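# About Skallau

Skallau is an independent label and mastering room for electronic music. It was started in 2000 by Chi-keung Mak and Ming-te Lam, who had been cutting dubplates for local sound systems and wanted a proper catalogue to go with the lathe. The label releases techno, electro, dub and a certain amount of music that shops file under "other". The mastering room takes in work from outside and pays most of the rent.

## The label

Releases appear on 12-inch vinyl and as digital files. Standard pressings are at 45 rpm with no more than two tracks a side. Longer pieces go to 33 rpm, and the running time is agreed with the artist before the lacquers are cut. We do not edit tracks to fit a side without asking.

Catalogue numbers follow the order in which masters are approved, so they do not always match the order of release. SKL numbers are singles and EPs. SKA numbers are albums. The catalogue currently holds 80 titles, counting both series and leaving out promotional copies. A few early singles are out of print and will stay so, as the original tapes were stored badly and the transfers are not good enough to press from.

There are two sublabels:

- **Varkano** deals in slower material, mostly ambient and dub, and is run by Ming-te Lam. Sleeves are plain card with a stamped centre label.
- **Prerlow** is for live recordings. Everything on it is a stereo mix taken from the desk, with level correction and fades only.

Contracts are per release. The artist keeps the copyright in the recording and licenses it to us for a fixed term. Income after manufacturing, mastering and distribution costs is split equally. Statements go out twice a year, the first of them in July, and are sent whether or not money is due.

## The mastering room

The room is used for mastering, lacquer cutting and tape transfer. Chi-keung Mak does all the cutting. Monitoring is on one pair of full-range speakers and one pair of small ones, and the acoustic treatment was measured again after the partition wall was moved.

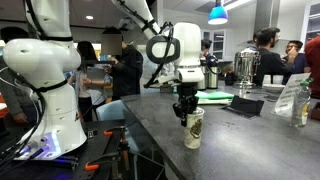
Files for mastering should be supplied as WAV or AIFF at the sample rate of the mix. Please do not convert them first. We ask for 24-bit files with peaks no higher than -4 dB and no limiter on the main output. If the limiter is part of the sound, send one version with it and one without, and say which you prefer.

For vinyl, the following points save a second round of mixes:

- Keep bass below the kick's fundamental in mono. Wide low end makes for a groove that is hard to track.
- Check hi-hats and voices for harsh sibilance. A de-esser on the single channel works better than one on the full mix.
- Put the loudest track first on the side where possible. Inner grooves lose top end.
- Leave the silence at the start and end of each file. We trim it here.

A reference cut can be ordered before the lacquers. It is good for a limited number of plays and should be heard on the turntable you know best. One set of corrections is included in the price; further ones are charged by the hour.

Tape transfer covers quarter-inch stereo and half-inch multitrack. Tapes that shed oxide have to be baked before they can be played, which adds to the waiting time. We return the tape with the files and do not keep copies once the client has confirmed that everything opens.

## Shih

Shih is the small sequencer program that Ming-te Lam wrote for the label's own live sets. It sends MIDI clock and notes to up to four outputs and has no sounds of its own. Timing is worked out ahead and placed in a buffer, so the delay is constant and can be set to match the slowest machine in the chain. The program is free to download from the label's page. Support is by email and may be slow when records are due at the plant.

## Demos and contact

Demos are accepted as links to files that can be played without an account. Send two tracks at most, finished or close to it. Both of us listen to everything, and a reply takes about a month. We do not give detailed notes on material we are not going to release.

Orders from shops go through our distributor. Orders from individuals are packed here and posted in batches. Records damaged in the post are replaced while stock lasts; please keep the outer packaging until the claim is settled.

Page last revised October 5, 2019.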